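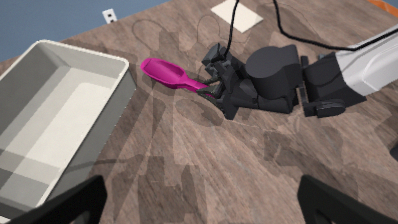 Tuesday, January 11, 2022

I slept badly and woke up with the chorus of the new song in my head, the second half of it, which is the half I don't like. I made tea and listened to the mix again in the kitchen on the small speaker. Lejla always says that a song must work on a bad speaker first. On the bad speaker the bass disappears completely and you hear mostly my breathing before each line. I wrote this down for her.

The duo has now been called Clundis for two winters, and we still have only one single out. Yesterday evening the counter for "Jodville" showed 3,089 plays. I know that a good part of them is my cousins. Still, when Jui-lin sent me the number I was happy for the whole evening, and I looked at it again before bed to see if it had changed. It had not.

The second single is "Skerix" and it should have been finished in August. First I had the problem with my throat, then Jui-lin wrote a new bridge, then we both decided the old bridge was better. Now we have the old bridge with the new drums. I think it is good. I thought this also in August, so I am careful with my opinion.

Puspita Teoh came to the rehearsal room at four to record her verse. I was nervous because she is much more known than we are, and I had cleaned the room as if my mother were visiting. She had written the verse on the bus, on the back of a receipt, and she asked if she could sing it sitting down. She did six takes.

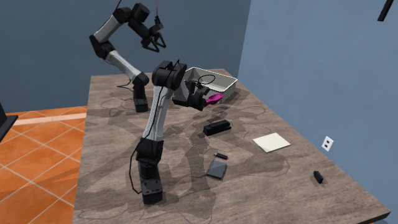 The third one was the best and all of us knew it, but she wanted to continue and we let her. In the fourth she changed one word, "window" to "winter", and now I cannot decide between them. Jui-lin wants to take the line from the fourth and put it inside the third. I don't like to cut a voice like this, you can hear the air change in the middle of the line. We argued a little, in a polite way, while Puspita ate her orange and looked at her phone.

After she left, I called Müzeyyen Aydoğan about the small sample. It is only a few seconds from her old record with the string group, slowed down and put under the intro. She said yes in the autumn, but only by phone, and Lejla wants a paper. Müzeyyen laughed and said she would sign anything if we pay for the stamp. She asked me also to send her the song before it comes out. I promised, and then I was worried, as her strings sound quite sick at our speed.

The money: the label in the city offered to press 200 copies on vinyl if we pay half. I have my part. Jui-lin has his part if he sells the old keyboard, and he has been selling this keyboard since I met him.

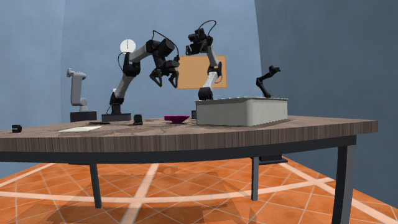
Aicha Shehata wrote at night that we can open for Darwish in the spring, twenty-five minutes, no fee but dinner and the train. The hall takes 2,000 people. I read the message twice and then I read it aloud to Jui-lin on the phone, and he was silent so long that I thought the line was broken. He asked only if they have a real piano there. I don't know. I must ask her tomorrow.

We don't have twenty-five minutes of songs. We have the two singles, the slow one, and the one in my language that we never finished. If I talk between the songs, maybe it is nineteen minutes. I talk badly on stage - my English becomes very small when there is a light in my face.

Tomorrow: paper to Müzeyyen, piano question to Aicha, listen to take three and take four again with the good headphones. Also buy honey.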